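Magazine > Work and Money > Features

The Long Return of the Repair Counter

9 Oct 2026
52 shares | 4 comments

When the household goods chain Pondard closed its last repair counter, few customers wrote to complain. A new kettle cost less than an hour of a technician's time, and the company's own managers regarded mending as a service for an older generation. The counters are now open again in 32 of its stores, and the waiting list at the busiest of them runs to three weeks.

Yvonne Bunting, who oversees the service, attributes the change to household budgets. Customers who once replaced a vacuum cleaner every few years now ask what a new belt would cost. Many are surprised by the answer. The most common repair at the counters is a worn power cord, followed by clogged filters and broken switches. 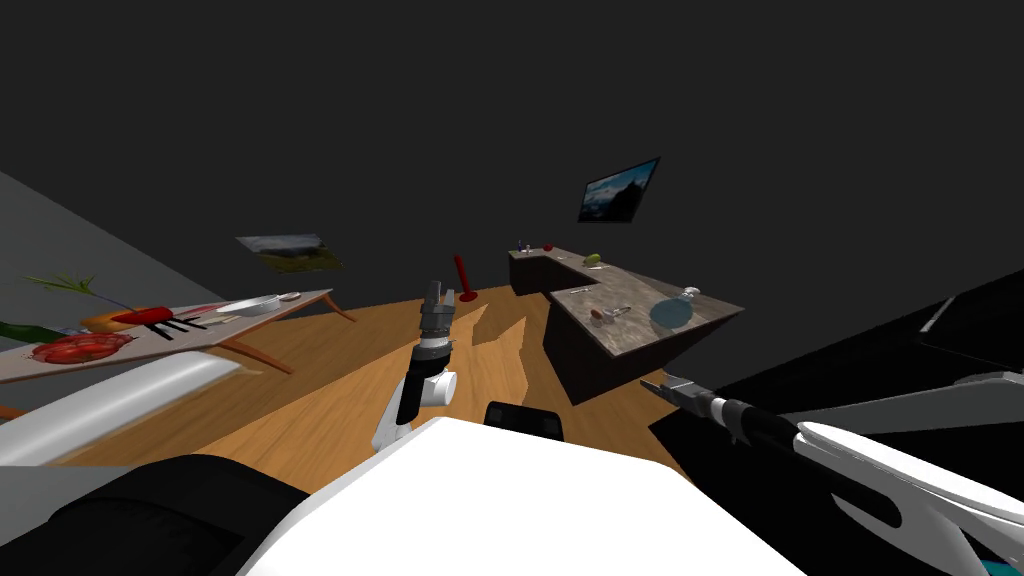 Price is only part of the matter. For years the chief obstacle was the supply of parts. Manufacturers changed models often, and a door latch made for one season's dishwasher would not fit the next. Skovullow, a wholesaler of spare parts, now holds 400 kinds of seal, hinge and latch that were formerly sold only as part of a complete door.

Its buyer, Gonzalo Figueroa, spent much of August persuading makers to release their drawings. Some agreed at once. Others asked for assurances on safety, and the talks with Brostix, a maker of small kitchen appliances, are still under way. "They are not hostile," he says. "They have simply never been asked."
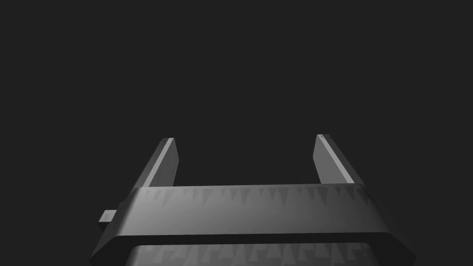

Training presents a further difficulty. The trade lost a generation of workers when the counters closed, and those who remained tended to move into heating or elevator maintenance. The Segura Institute admits adults to an evening course in appliance repair, taught by Ayanda Motaung. Her students learn to test a circuit and replace a motor brush – and to tell a customer plainly when a machine is not worth saving.

That last skill takes the longest to acquire. A repair that fails within a month damages confidence in the whole service, and Pondard refunds the fee in such cases. The company has declined to say how often this occurs.

COMMENTS (4)

Florencio Cantero
My dryer belt cost less than lunch. Three weeks is a long wait without a dryer, though.

Muammer Avcı
I worked one of those counters before they shut. We kept old machines out back for parts and it served us well enough.

Florencio Cantero
Did they ask you to come back?

Muammer Avcı
They did. I'm in elevators now and the hours are better.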